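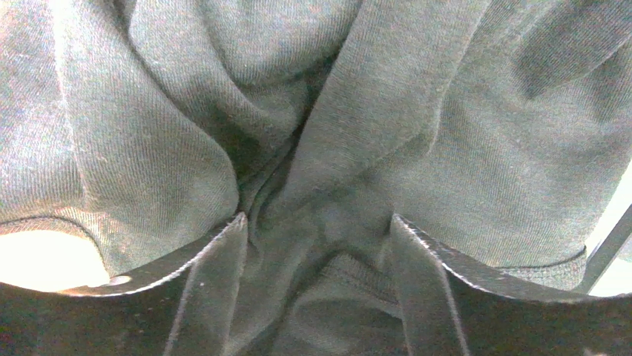
Motside Clothing Reuse Project
Progress report to the Trandura Fund
5 Jan 2025

1. Summary of the period

The project continued to receive, sort and fold donated garments for onward distribution. Knitwear remained the largest category, with T-shirts and sweatshirts making up most of the intake. A total of 113 bags were processed, against a target of 200 for the full grant year.

2. Sorting and folding

Garments are now checked at the hems, cuffs and sleeve openings before folding. Open seams are set aside for mending. Plain gray knits are sorted by weight of fabric, as labels are often missing or unreadable. Soft jersey does not hold a sharp fold, and stacks were slipping on the shelves at the Jaiswal Street room. Shelf height was reduced in response, and tops are folded in thirds before being stacked.

Of the garments checked in the last intake, 27 required repair. Most had loose hem stitching.

3. Expenditure

Spending on shelving and laundry supplies is within budget. The mending line is underspent, as the second sewing machine has not yet been purchased. We request permission to carry this amount forward.

4. Next period

Delivery of folded stock to the Sanex Road shelter will move to 2 collections per month. A revised folding guide will be issued to both sites. The next report will be submitted in April.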